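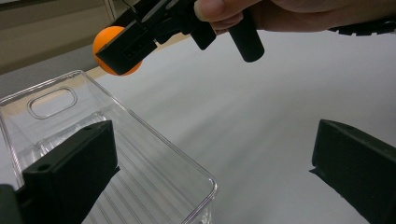 Trorance Hand Gripper, Pair

Sold as a left and a right. Single grippers on request, just write to us.

I'm Florence Gagnon, and I do most of the trying-out for our little shop, so this page is my notes more than a brochure. I spent the best part of April with these in my hands (my thumbs have opinions now) and I've used them side by side with the Tisell pair we used to carry. We still have a few Tisells left, by the way, if you need spares for an older set.

So, the handle first. It's a rounded grip with a smooth end, and your fingers wrap around it the way they would around a garden hose nozzle. The Tisell handle is flatter and I always ended up squeezing too hard with it. With the Trorance I could do a whole morning of pick and place before I wanted a break! Verena Prantl, who has much smaller hands than I do, liked the Tisell reach better at first and came around after she moved the strap in a notch.

Then the jaws. I tried them on blocks, markers, a roll of tape and ping-pong balls, and the balls are what I'd use to judge any gripper. They're light and slick and they show you right away if one jaw closes ahead of the other. My usual routine is to put a ball in a long clear tray, take it out, hand it across, put it back. The Tisell pushed the ball sideways before it got hold of it, often enough to annoy me. The Trorance closes more evenly, though you do have to come in straight. Come in at a slant and you'll chase the ball down the tray like I did.

What I don't love: the trigger is stiff out of the box. It loosens up after a few days, but the first afternoon is a bit of a workout. And the cable comes out in a spot where my forearm wants to be. I run mine along the sleeve and that's good enough for me.

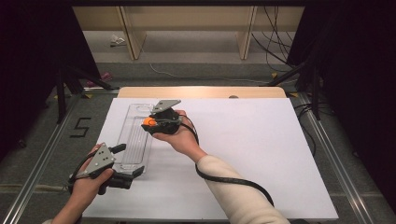 Can I use just one of the pair and leave the other in the box?
Sure, each one works by itself. You'll need to tell the controller it's running single, or it will sit there waiting for the second gripper to check in.

Does it work with the Jurčo controller?
It does, with the newer firmware. Older Jurčo boxes need an update first, and we'll do it for you at no charge if you mail the box in with your order.

What about the Ekby stand?
The Ekby holds both grippers when you're done for the day. It was made for the Tisell, so the fit is a little snug on these. I leave the straps hanging out the front.

Details

Weight: 698 g for the pair, without cables
Jaw pads: replaceable, 12 in a pack
Warranty: 18 months
Controller: sold separately
In the box: left gripper, right gripper, two wrist straps, two cables, hex key, a paper guide you can skip

Shipping and returns

We ship from stock when we have it and we'll email you when we don't. Send them back within a month if they don't suit your hands, and please put the hex key back in the box too, I keep running out of those.

Page last changed 12 Aug 2019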